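Satti shoot, day 23. Posting this as a thread because people keep asking where the production has got to. Saturday, May 21, 2016.

The unit left Pilleck on the overnight train and was working by lunch. Most of the song is done. What remains is the second verse and a short dialogue scene on the ferry landing.

For anyone new: Satti is the brother-and-sister drama that was announced in March under a different title. Same director, same two leads, new composer. The old title belonged to another producer and they couldn't agree on a price.

The leads were photographed outside the hotel in Pilleck on the last morning and the pictures were everywhere by evening. One fan account had 531 shares on a single blurry shot of a white shirt. 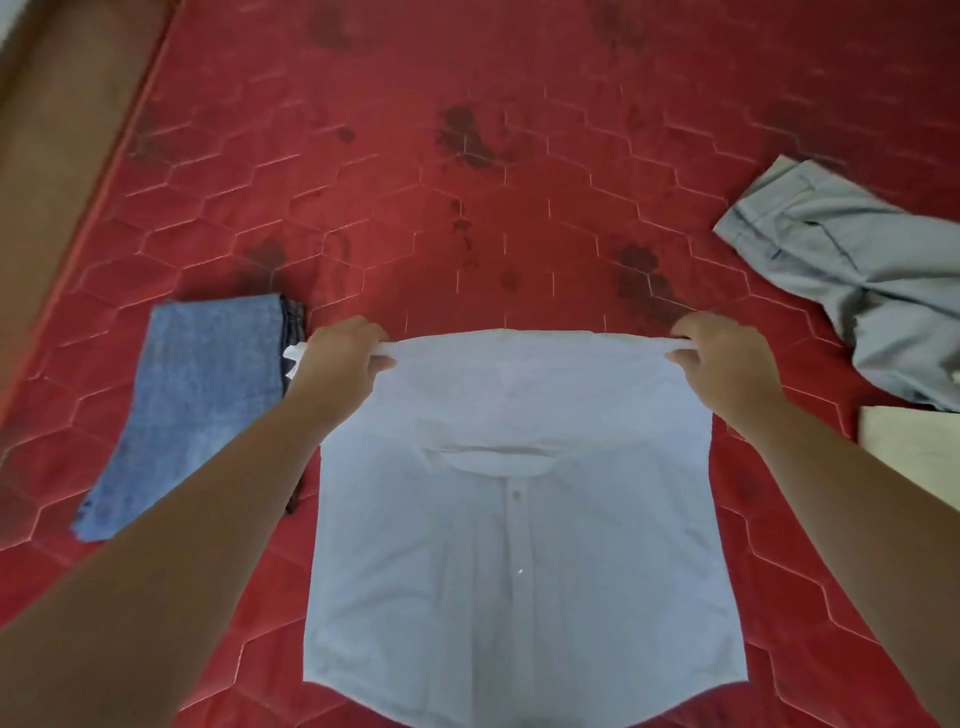
flolusow_fan replied that the shirt is from the first film and the whole thing could be a flashback. Could be. I'd put it down to wardrobe reusing stock.

Next stop is Drultaditz. The permit notice is up on the town website and covers 2 nights on the main street, 7 pm to 4 am, with parking removed on the north side. Locals got a letter.

The notice lists a rain machine, so I'm guessing the reunion scene. It also asks shops to leave their window lights on, and they're being paid a small fee for it.

Extras call for Drultaditz closed yesterday. The casting page says 1231 people applied. They need enough to fill a tram and a footpath. If you haven't had an email by now you probably won't get one. 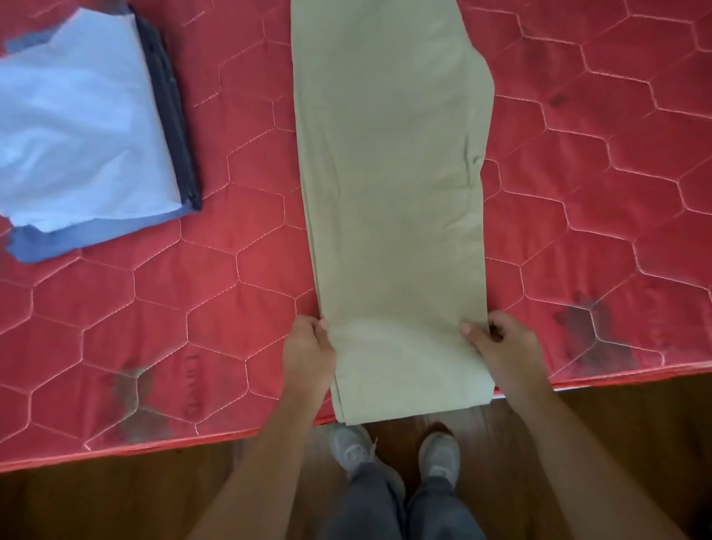
Saturday, between posts.

On the rumour that the female lead is leaving for Flolusow straight after: the dates don't clash. Flolusow doesn't start until the winter and her part is a cameo. Her team has said so twice.

No word on the teaser. The distributor has a slot with a big family release next month and I'd expect it there, with the first song a week or so later.

The colour of the poster has been changed again, by the way. Grey now. The orange one has been taken down from the official page but it's still up at the cinema near me.

Will add to this when they wrap in Drultaditz. Replies are open, please don't post the hotel name.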